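Skaren: where the game is at, February report

Hi again, and thanks for the second part of the grant, which landed right when I needed it (the old laptop had started making a noise like a coffee grinder!). Skaren is playable from the title screen to the end of the second island. You can download the build from the same page as before, just delete your old save first or it will drop you into the sea.

The biggest job since my last report was the ferry. In the old version you picked a harbor from a list and the screen faded to black, which felt cheap. Now you steer the thing yourself, and the currents push you around depending on the tide. I rewrote the water code twice to get there and I'm still not in love with the wake, but it runs fine on the slow machine I keep for testing.
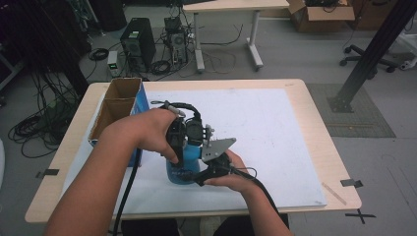
Saving works in the harbors and nowhere else for now. I know the plan said you could save anywhere, but the tide clock makes that messy, and I'd like to leave it until the third island is in.

Music is ahead of schedule. All the tracks for Hirkach, the first island, are finished, and I have rough versions for Gallagher Point. I recorded the foghorn on a cheap keyboard and slowed it way down, and I'm really happy with it.

The demo has passed 3,000 downloads, and 500 of those players filled in the little survey at the end. Most people liked the map. A lot of them got stuck at the lighthouse door, so I've moved the key somewhere you'll walk past it.
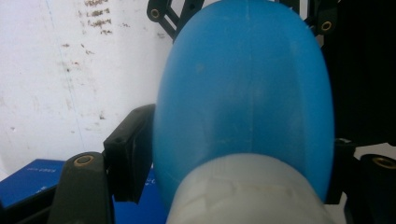
What's left to do

The third island, Ornirard, has its terrain and not much else. I still need to build the village, write the dialogue for the ending, and redo the controller menu, where the back button sometimes quits the whole game (sorry to everyone who found that one).

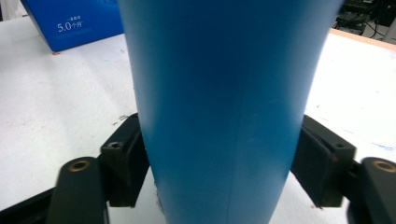 Blue object, close up.

Money is fine. I've spent less on sound than I budgeted and would like to move the difference over to translation, if that's okay with you. I need a yes or no on that before I book anyone. The next build goes up once you can walk through Ornirard without falling through the dock.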